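Hasholm shared workshop – two-arm build, set-up guide
Section 5: Arms, hands, sleeves and first cupboard exercise
Tatiana Dvořáček, 28 Apr 2021

This section starts where Section 4 stopped, with both arms bolted to the body and the power supply tested. You will need the hex key set, cable ties, a roll of clear tape and the laptop with the Ketum control program on it. Allow an afternoon if it is your first time.

5.1 Fitting the hands

1. Switch off at the wall and wait until the fan stops.
2. Offer the hand up to the wrist with the cable side facing outwards. The locating pin only goes in one way.
3. Put in all the screws loosely, then tighten them in opposite pairs.
4. Plug in the hand cable and leave enough slack for a full turn of the wrist. Tie it to the bracket once, not tightly.
5. Pull the black finger covers down until the metal fingertip is clear of the edge.

Caution: A hand cable without slack will pull out of its socket on the first full turn. Lajos Sipos has a bag of spare plugs, but they are fiddly to solder.

5.2 Checking the grip

1. Switch on and let both arms go to the rest position.
2. In Ketum, open the Hands page and set the grip level to 16.
3. Close and open each hand with nothing in it. Listen for clicking.
4. Try each hand on a rolled-up cloth before giving it anything hard.

If error 1134 comes up, one finger has not reported back. Switch off, reseat the hand cable and begin 5.2 again. If it comes up a second time, stop and read Section 9.

5.3 The cupboard exercise

The exercise uses the light wooden cabinet and the blue boards. It teaches you how far each arm can reach before the elbow gets in the way, and it gives the two hands different jobs.

1. Stand the cabinet on the carpet in front of the robot and open both doors fully.
2. Lay the smaller blue panel on the inside shelf.
3. Bring the left hand up under the large board, fingers pointing upwards, and let it take the weight slowly.
4. Keep the right hand low and near the open right-hand door.

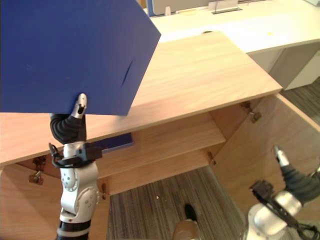 5. Tilt the board a little at a time. If the fingertips start to slide, lower it and take a new hold nearer the middle.
6. Bring the right hand towards the door in slow mode only. Speed 2 is plenty.
7. When you have finished, lower the board on to the cabinet top and open the hand before you move the arm away.

Note: The door hinges are small and their screws are short. Do not let the arm lean on an open door. We replaced one set in December after it was pushed past its stop.

Caution: Have a second person at the laptop with a hand on the stop key whenever the board is in the air. Keep your feet back from the cabinet.

5.4 Sleeves and floor cables

The dark fabric sleeve keeps dust and loose threads out of the joints. It should sit in loose folds. If it is stretched smooth, the arm will drag on it when it bends.

1. Park the arm pointing down and switch off.
2. Slide the sleeve up over the arm from the hand end.
3. Leave a thin gap between the hem and the metal wrist.
4. Bend the arm slowly by hand and check that no fold gets pinched.
5. Run any cable on the floor well to the side of the base and press it flat. Tape down whatever might lift. 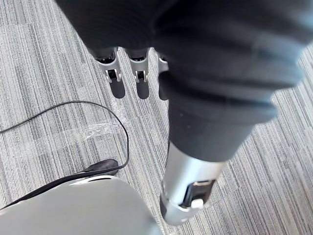

Photo: Svatopluk Rusnák / Hasholm workshop

6. Switch on again and run the Sleeve Check in Ketum. The motor load should stay under 51 with the arm moving at normal speed. A higher reading usually means the cloth has bunched up – park the arm and ease it down.

Note: Sleeves can be washed on a cool cycle. Dry them flat.

5.5 Before you leave

Park both arms, switch off at the wall and close the cabinet doors. Write any error numbers in the blue book under your own name. Worn finger covers go in the tray marked Grostden.

Related pages
Section 4: Mounting the arms
Section 6: Saving and replaying a movement
Section 9: Error numbers
Sewing a replacement sleeve – Danica Stojanović
Workshop opening hours and keys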